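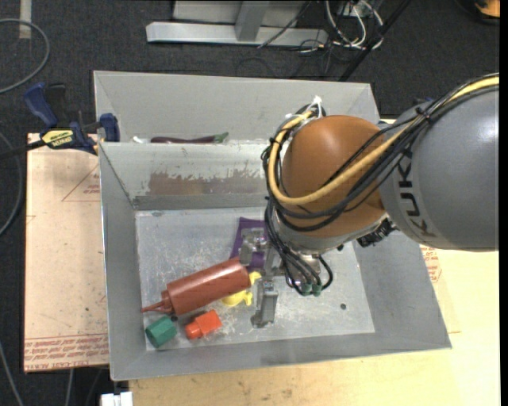 図1 灰色の角型金属容器と中の小物

2023年5月18日

藍の生葉染め、布の前処理の比較。2月に仕込んだ豆汁の配合メモを見直し、今回は大豆を20 g、水を297 mLにした。一晩浸けてからミキサーにかけ、さらしで二度こす。こし残しがあると斑になるので、二度目は目の細かい方を使うこと。

布は綿と麻。麻はMumeoの生成り、綿は棚にあった端切れ。どちらも精練済み。豆汁に30分浸し、軽く絞って陰干し。乾くまでおよそ3時間。綿は端が少し硬くなった。麻は手触りがほとんど変わらない。

葉がまだ小さく、摘んだ量が足りなかったため、染めは綿だけ先に行った。水に入れて揉み出し、液が緑のうちに布を入れる。引き上げて広げると、右半分がやや薄い。絞り方の差だと思う。無処理の綿は水洗いでかなり色が落ちた。

Philomena Tettehさんから、豆汁を半分に薄めて二回塗る方法を聞いた。乾燥を挟む分だけ日数はかかるが、硬さは出にくいとのこと。次は麻で試す。

残り
・麻の試験布に札を付ける
・豆汁の余りは今日中に捨てる
・洗濯後の色見本をノートに貼る(綿、処理あり/なし)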